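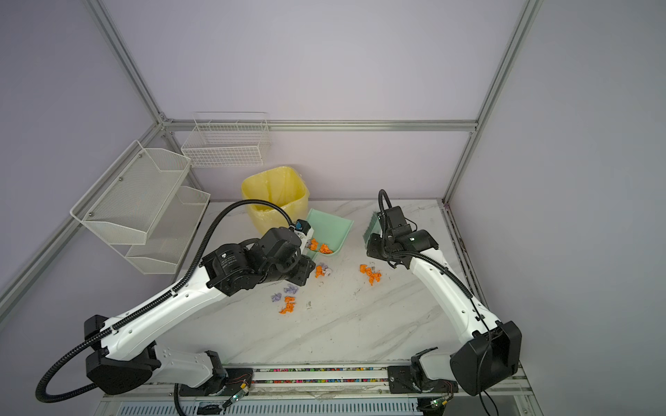 両腕ロボットの掃除タスク、やっと人に話せる数字が出たので書いておきます!

うちのチームでは、ほうきとちりとりで紙くずを集めてゴミ箱に捨てる、という動作を模倣学習でやらせています。人間なら考えもしない作業なのに、これがもう本当に難しい。片手でちりとりを構えて、もう片方でブラシを動かす。両手のタイミングが少しでもずれると、紙くずはちりとりの縁に当たって横へ逃げていきます(見ているこっちの手が動きそうになる)。

学習に使ったデモは1672本。去年の7月からこつこつ遠隔操作で録りためたもので、後半はエミリアーノ・トルヒーヨさんがほとんど一人で操縦してくれました。私がやると、なぜかブラシの角度が毎回ばらばらになるんですよね……。

で、今回試したのは「デモを減らしたらどうなるか」です。グアダルーペ・カルデナスさんの提案で、うまい操作だけを選んだ246本のセットを作り、全部入りのモデルと比べてみました。正直、惨敗すると思っていました。 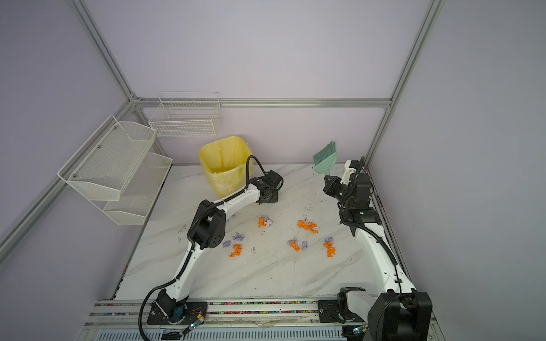

掃く動作だけなら、少ないほうのモデルもかなりいい勝負をします。ブラシの軌道が素直で、迷って空中で止まる回数も減りました。きれいなデモばかり見せたのが効いたのかな、と思っています。

ところが、道具をつかむところで差がつきました。ブラシの向きがいつもと違うと、246本のほうは手首の合わせ方がわからなくなるらしく、同じ場所で開いたり閉じたりを繰り返します。全部入りのほうは一度つかみ損ねても、ちょっと引いてやり直せる。下手な操作、つまり私の失敗気味のデモにも、立て直し方が入っていたみたいです。うれしいような、複雑なような。

評価は紙くずの配置を変えて条件ごとに10回ずつなので、まだ強いことは言えません。次は選んだデモに「つかみ直し」の場面だけを足して、どこまで追いつくか見るつもりです。社内でDobosと呼んでいる自動選別スクリプトも、そのときに一緒に試します。あと、ブラシの角度をそろえる練習もします、私が。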